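What's Going On Inside a Stove?
From the Ondasier Kids' Page

I was 31 years old before I found out what the little ridges on a griddle are for. Thirty-one! I had been making grilled cheese my whole life and I never once asked. So if you've ever looked at the stove in your kitchen and wondered what all those parts do, you're way ahead of me.

We're going to use a toy stove to learn about real ones. Toy stoves are great for this. Nothing on them burns your fingers, and the parts are big and bright, so you can put your nose right up to them. Please don't do that with a real stove!

The bumpy wall at the back

Let's start at the top. On lots of stoves there's a piece that stands up behind the burners. It's called a backsplash, and I love that word, because it tells you the job right away. When spaghetti sauce goes blop, blop, blop, it has to land somewhere, and a backsplash is much easier to wipe than a wall. Some kitchens have tile back there, some have metal, and some have bricks.

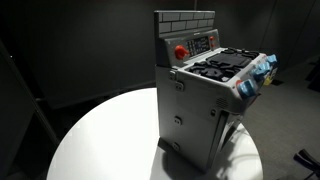 A toy stove with a brick-pattern backsplash and black burner parts on top.

Now look at the cooktop. That's the flat part where the pots go. The curly black piece is a grate, and near it there's a flat black griddle. A grate holds a pot up over the heat. A griddle is more like a pan that lives on the stove, and it's perfect for pancakes. (Those ridges I was so confused about? Some griddles have them so the fat can run off the food, and they leave nice brown stripes on your sandwich.)

Knobs, knobs, knobs

A knob is how you talk to a stove. Turn it a little and you're saying "just keep my soup warm, please." Turn it a lot and you're saying "I want this water boiling!" On a real stove that burns gas, the knob opens a little valve, sort of like a faucet, and more gas comes out when you open it more. On an electric stove, the knob controls how much electricity goes to the burner.

Lots of real knobs have to be pushed in before they'll turn. That's so a sleeve or a curious cat can't turn on the heat by accident. Try it with a grown-up next to you while they cook, and see if yours work that way.

Buttons usually do different jobs. They set the clock, or the timer, or the exact temperature of the oven. I use my timer for everything, even for telling me when my 20 minutes of piano practice are over.
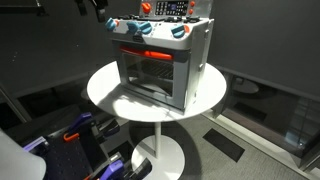 Why do ovens have a window if they have a timer? one reader in Midon wanted to know, and couldn't you just open the door and look? Good question! You can open the door, but a lot of the hot air rushes out when you do, and then the oven has to work to warm up again. A cake that's still puffing up doesn't like that one bit. Sometimes it sinks in the middle. Mine did last September, and we filled the hole with whipped cream.

The big box underneath

An oven is really a box that's good at staying hot. The walls are stuffed with insulation, which does the same thing your winter coat does, only it's keeping in a lot more heat. A home oven can get to more than 500 degrees Fahrenheit! The window in a real oven door has layers of glass with air between them, and that helps keep the heat inside.

See the handle on the toy oven? Bright orange, and easy to spot. A handle sticks out from the door so your hand stays away from the glass. Through the window you can also find the rack, made of wires with gaps between them. The gaps let hot air move up and around, so the bottom of your cookies gets baked along with the top.

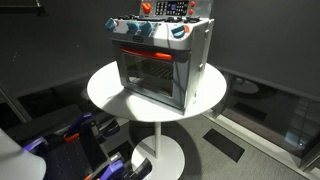

The tinted window shows the wire rack inside the oven.

Where the heat comes out

Back up to the cooktop for my favorite part — the burner. On a gas stove, the gas comes out through a ring of little holes, and each hole makes its own tiny flame. Put them all together and you get that blue crown you may have seen under a pot. A cap sits on top and helps spread the flames out, so that your pancake doesn't end up burned in one spot and gooey everywhere else.

The grate goes over the burner with its arms pointing in. The arms hold the pot up and leave space for air, and fire needs air. If you pressed a pot flat on top of the flames, they'd sputter and go out.

Look for the burner cap with its small dark holes, and the prongs at the ends of the arms.
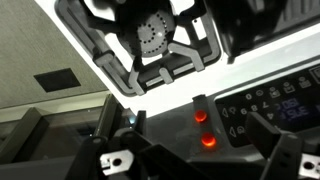
Try it at home

Ask a grown-up to do 2 things with you when the stove is off and completely cool.

First, go on a parts hunt. Find the burners, the knobs, the oven rack and the door handle. Is there a backsplash? Is there a griddle? Draw a picture and write the names next to the parts.

Then cut some paper into circles and play restaurant. Put your paper pancakes on the drawing of your stove and decide where each knob should point. Low for keeping warm, medium for pancakes, high for boiling a big pot of water. My restaurant is called Hisia and it only serves breakfast. What's yours called?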